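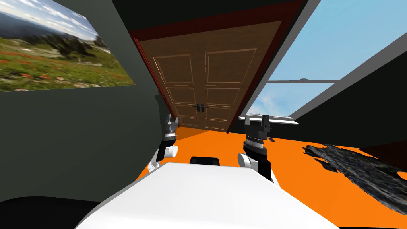 *Última modificación de esta página: domingo por la tarde*

# Estier: informe de avance de junio

Hola, Danuta:

Te cuento cómo vamos, que este mes ha dado bastante de sí y prefiero que lo leas con calma antes de la llamada. Roman ya ha visto una primera versión y me ha corregido dos cosas del planificador, así que si algo suena demasiado optimista, la culpa es mía y no suya.

## El simulador

La habitación con la puerta doble marrón es la escena que más hemos usado. Queríamos un fondo con colores muy distintos entre sí (suelo naranja, pared gris oscuro, ventana con cielo) para que los fallos de segmentación saltaran a la vista, ¡y vaya si saltan! La alfombra gris irregular nos dio una semana malísima: el módulo de percepción la tomaba por un obstáculo y el planificador se negaba a pasar cerca. Lo hemos resuelto con un filtro de altura muy simple y una segunda pasada sobre los bordes. No es elegante, pero en esta escena ya no molesta.

También hemos cambiado la cámara de la cabeza. Antes renderizábamos desde un punto fijo delante del cuello y el torso no salía nunca, lo cual era comodísimo y completamente falso. Ahora la vista incluye el torso blanco y los dos brazos levantados con las pinzas hacia arriba, y la red tiene que aprender a no confundirse con su propio cuerpo. La máscara del torso funciona bien. La de las pinzas, regular: cuando una queda justo delante de la puerta, los dedos oscuros se mezclan con los paneles y perdemos parte del contorno.

## Planificación

Aquí es donde más contenta estoy. El planificador nuevo (en el repositorio sigue llamándose Korley, ya lo renombraremos algún día) trabaja con los dos brazos a la vez y ya no los mueve por turnos. En la batería de 200 escenas generadas encuentra una trayectoria sin colisiones en casi todas, y las que fallan se parecen mucho: un brazo muy levantado y el objetivo pegado a una pared. El tiempo medio de cálculo ha quedado en 115 milisegundos, con picos de hasta 400 cuando hay que replanificar desde cero. Los picos me preocupan un poco. Roman cree que vienen del comprobador de colisiones, que reconstruye la malla entera cada vez, y tiene una rama a medias para evitarlo.

Lo de las manillas de la puerta sigue pendiente. Detectarlas, las detectamos, pero la orientación sale bailando varios grados de una imagen a la siguiente y con eso no me atrevo a lanzar un agarre. He probado a promediar 10 imágenes seguidas y mejora, aunque a costa de que todo vaya más lento. Creo que la solución buena pasa por usar el plano de la puerta como referencia, que al fin y al cabo es lo más grande y estable que tenemos delante. Empiezo con eso en cuanto cierre este informe.

## Control

Poca novedad, la verdad. El controlador articular está igual que el mes pasado, salvo que por fin hemos unificado los límites de velocidad en un solo fichero (¡antes estaban en tres sitios y no coincidían!). Hemos añadido además una postura de reposo con los antebrazos en alto, para arrancar siempre desde la misma configuración y que los registros se puedan comparar.

## Herramientas

El visor de registros de Vistden ya abre nuestras ejecuciones sin conversión previa. Parece una tontería, pero nos ahorra un rato largo cada día. Te he dejado acceso con tu usuario de siempre; entra en la carpeta Wysocka y ordena por nombre, porque el orden por fecha todavía está roto. Si algo no carga, avísame y lo miro.

## Lo que no hemos hecho

- Las escenas con poca luz. Están modeladas, pero no hemos lanzado ningún entrenamiento con ellas.
- La documentación de la interfaz de percepción. Tengo un borrador que ahora mismo solo entiendo yo.
- El paso al robot físico. Prefiero no ponerle fecha hasta que la orientación de las manillas sea estable.

## Lo que necesito de ti

Dos cosas. La primera, que me confirmes si podemos mantener las horas de GPU como están; con el torso y los brazos a la vista cada entrenamiento tarda más y vamos justos. La segunda, que me digas si en la demostración interna os basta con llegar hasta la manilla o contáis con ver la puerta abierta. Son trabajos muy diferentes y, si es lo segundo, Roman tendría que dejar lo de la malla y ponerse conmigo con el contacto.

Estoy localizable por el canal del proyecto toda la semana.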